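How to Compare Funeral Home Prices Before You Sign

Start with the general price list. Ask for it by phone or in person, and write down the date you got it. Prices for the same service in one town can be $3,000 apart, so get at least three lists before you choose.
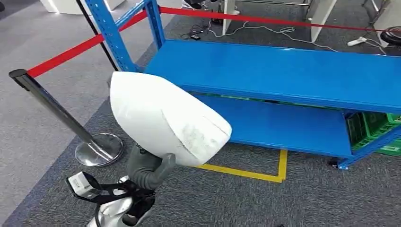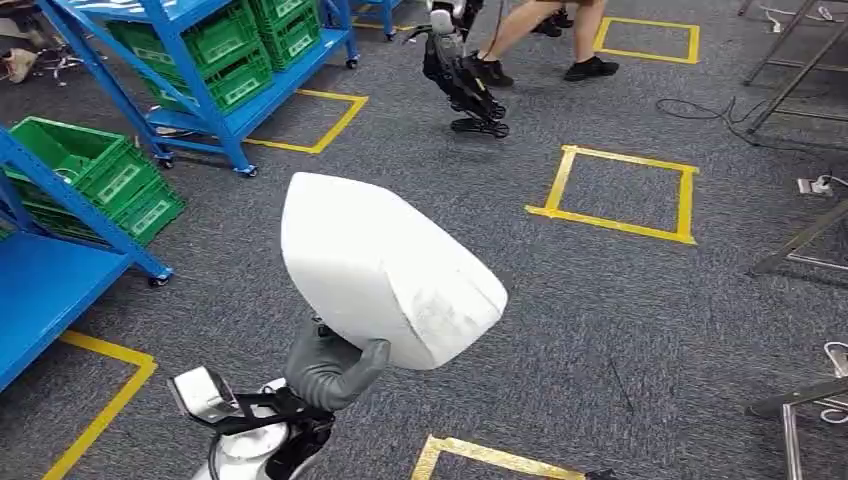

What should I ask for first?

Ask for the price of direct cremation or immediate burial. Every other quote builds on one of these two, and they are the easiest figures to compare between homes.

Step 1. Put the lists side by side. Homes use different names for the same charge. Lynch calls it "basic services," Hirnis calls it "arrangement and staff."

Step 2. Mark what you don't need. Embalming, a second car and printed folders are often in a package by default. On one Hirnis package these extras came to $417.

Step 3. Ask about third-party costs — cemetery fees, death certificates, flowers. They may be left off the first quote. Certified copies at our county office are $18 each.

Step 4. Get the total in writing, with each item on its own line. Check how long the price holds. A quote given in June may not be good in the fall.

Step 5. Read the payment terms. Some homes want the full amount before the service — ask if a deposit is enough.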